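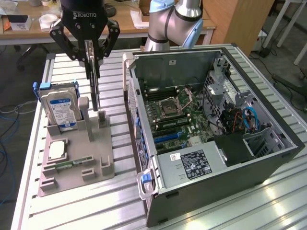

Fig 1. Hard disk drive, 3.5-inch, blue caddy, label facing out.

Week 9 - Backups and keeping records safe (small archives module)

Reading: Herndale handbook, ch. 2 and the bit on labels p. 86. Skip the appendix.

Recap from last time: a copy is only a backup if you can get it back. Sync is NOT backup. Delete a file on one side, gone on the other.

Main rule, 3-2-1:
three copies
two kinds of storage
one kept in another building

Case: Trokemitz parish registers. Oldest volume 1704, scanned at the record office. 629 page scans, all on one drive, in one cupboard, same room as the originals. Pipe burst in January. Drive lost, registers survived (top shelf, luck). Whole lot had to be rescanned. Discuss: what would one copy elsewhere have cost them?

File names. Keep them dull. Place_year_page, no spaces, leading zeros. "final_final2" - no.

Checksums: short string worked out from the file. Change one bit, string changes. Make them when you scan, check them again once a year. Does not repair anything, only tells you somthing is wrong.

Drives fail. Old ones, new ones too. Write the date bought on the label, plan to replace before it dies, dont wait for noises.

Paka and Baloch collections - compare the two plans on the sheet. Which one could you restore from on Monday morning with the usual person off sick? Half a page, hand in next week.

Next: formats, TIFF v JPEG, and who pays.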